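Count the failures too

The Brusville sorting result gives one figure: 2157 clean placements out of 3000 attempts. I'd like the other attempts published as well, sorted by object.

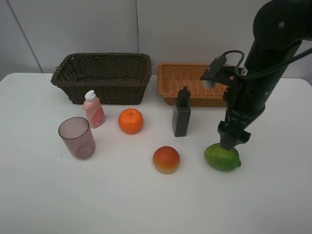

Wileck replied that most labs can't spare the hours for labelling failures. Fair enough, but a missed lime and a tipped bottle call for different fixes, and a single score hides both. Rekier labelled 32 failures in an afternoon in February.
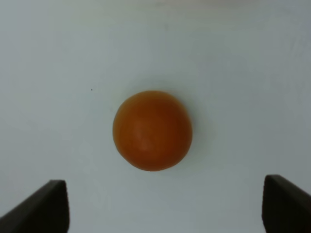 Fitzsimmons

My own favourite column would be near misses, where the gripper closed a little off centre and held anyway.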